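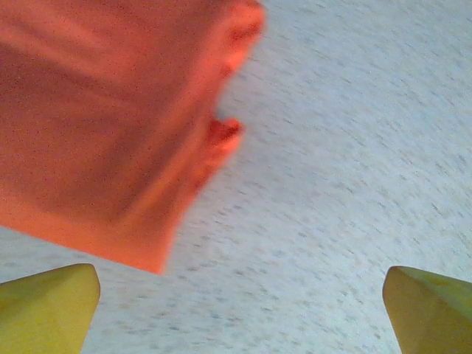
I've finally had a go at the airing cupboard. It's been on my list since January and I'd got to the stage where I opened the door with one hand ready to catch whatever fell out.

The towels were the worst of it. We moved to Preltow with far too many and I've never got rid of one, so there were the good ones, the swimming ones, the ones for drying the dog, and a whole layer at the back that I think came from my gran's house. Some of those are like cardboard now. I put the lot on the bed and made myself feel every single one, and if I wouldn't want it on my face it went in the bag. The bag got very full!

I do have a soft spot for the orange ones though. I bought them from Custeter when they were shutting the shop in town, 14 pounds for the set, and everyone in the house was rude about the colour (prawn cocktail was mentioned). They've outlasted all the sensible grey ones by miles. They stay.

Folding is where I always come unstuck. I used to do halves and halves again, and then the pile would lean over and take the pillowcases with it. Now I fold in thirds longways, then in half, then in half again, with the fold facing out. My shelves are 40 cm deep and a bath towel done that way fits with a bit to spare. Hand towels I just roll up and stand in an old Diller crate. I tried rolling the big ones too, but they came undone the minute I shut the door, so never mind.

Flannels go in a shoebox. I'm not folding flannels.

One thing I did change was the washing. I'd been pouring in softener like it was going out of fashion and my sister kept telling me it stops towels soaking anything up. I've swapped to a splash of white vinegar in the drawer and a good shake before they go on the line, and they do feel nicer, even the old Lobo ones with the frayed ends.

The bag's going to the animal rescue in the morning, as they always want bedding. Next up is the sheets, and I already know there's a single fitted one in there and we haven't had a single bed for years.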